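Search this site Type and press Enter

Short film "Somance" gets a longer run at Povance

The short film Somance, directed by Haris Kazmi, will stay on the program of the Povance cinema until the end of September. The cinema had planned only four evenings, but all 400 tickets were taken before the second one.

The film is 49 minutes long and follows a night nurse who must sell her late father's house in the town of Duvorwood. There is very little dialogue. Kazmi shot it in black and white, with a small crew and mostly local actors.
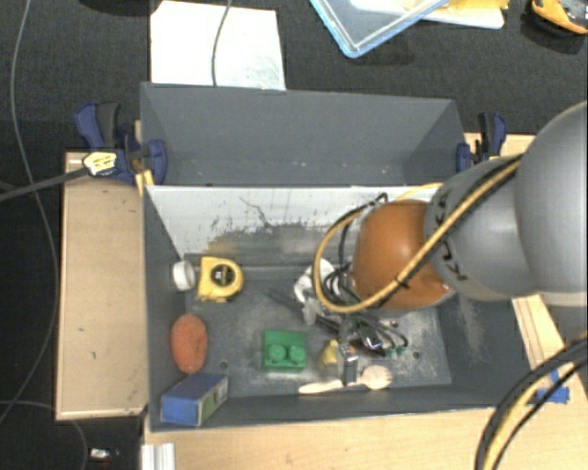
Åsmund Sjögren found the ending too sudden and wrote on the cinema's guest page that he would have liked ten more minutes with the two sisters. He praised the sound, however, and plans to see the film again.

Kazmi is now preparing his first full-length feature, Bunnag, and hopes to begin filming in the spring. The script is finished, but the main role is still open.

The extra screenings of Somance start at 7 p.m. in the small hall, which has 100 seats. Tickets are sold at the door and by phone.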